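Lid on the Rack: our summer robotics project, part two

Friday, July 22, 2022

So the big pick-and-place idea from part one is gone, and I don't miss it much. What we ended up with for the Hundutlow summer program is one chore, done over and over: get the arm to move a stainless pot lid to and from a wire rack without dropping it. We call the robot Susimis (there was a vote, I lost) and the software we wrote on top of it is Dinsa, which doesn't stand for anything.

My part was the wrist camera. I'd taken it for granted that a camera right by the fingers would always have something useful to look at, and then I started going through our recordings and found an awful lot of wall. When the wrist tips up, the gripper gets in at the bottom of the view and the rest is paint, all of it soft. My first version of the lid finder would look at that kind of thing and report a lid with total confidence! 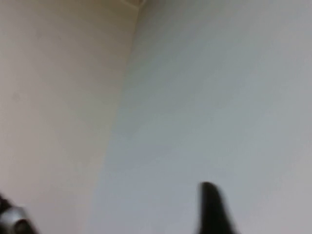
Wrist view with nothing to find. Finger at lower right, two walls meeting in a corner.

I fixed that part with a dumb little check. If the picture is too smooth, Dinsa says "no target" and waits for the next one. It took an afternoon, most of which I spent arguing with my own threshold.

Then there's the opposite problem, getting too close. A polished lid is a mirror, and a curved one, so up close the camera gets the lid plus a warped version of whatever is around it. Our tablecloth has a grid on it, which I had been so happy about back in March because grids are great for working out angles. On steel the lines bend all over the place and my line detector grabs the bent ones just as eagerly as the straight ones. The underside is the worst. The only thing I trust there is the screw in the middle, so that's what the close-up code goes for now.
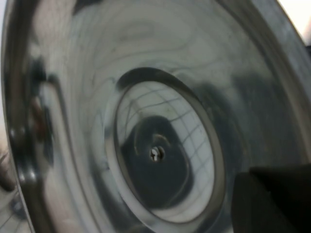

Dinsa should quit looking at the lid once the fingers are that near, according to a comment Pullora left on part one, and go by the last good position instead. I went back and forth on this. It's cheaper for sure, and our last good position is usually fine, but the lid can shift when a finger touches it and then you're steering by old news. We put in both and let the code pick, depending on how sure it is about the screw.

The layout took longer to settle than I'd like to admit. We tried the rack behind the pot, and the arm had to reach over the knob every time, and it made a noise when it didn't. Side by side is so much easier. The lid goes up, over and down, and the wrist hardly has to twist. 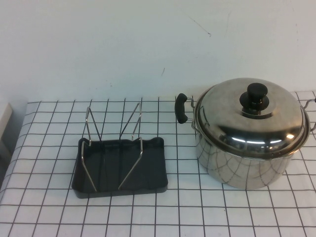 Side-by-side layout: rack and tray on the left, covered pot on the right.

On to numbers. We kept 261 runs in the final set, and out of those I pulled 3,123 wrist pictures for labeling. Labeling is exactly as boring as everybody warned me, and I did more than 40 in a row one evening with the wrong class selected. I had to redo every one of them. If you're doing this next year, check the drop-down before you sit down with your snack.

The hardest label was the wires. They're thin, they're shiny, and over the dark tray they stand out nicely, but over the cloth they look like one more set of grid lines that happen to run at a funny angle. I ended up drawing them by hand as bent lines, no boxes, and telling the code to pay attention to the slope. 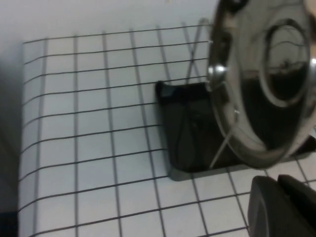

That slope trick helped more than anything else I did all summer — the finder quit mistaking the cloth for the rack in nearly all of the pictures I'd held back for testing. It still gets confused when the lid covers most of the tray, and I haven't got a good answer for that. My guess is it needs the fixed camera to help out, and right now the 2 cameras don't talk to each other at all. They save to separate folders with clocks that don't quite agree, so lining them up is a job by itself.

I've started on the clock thing. There's a half-working script in the shared folder, and the notes on how to run it are at the top of the file. Please don't rename the folders until I'm done with it.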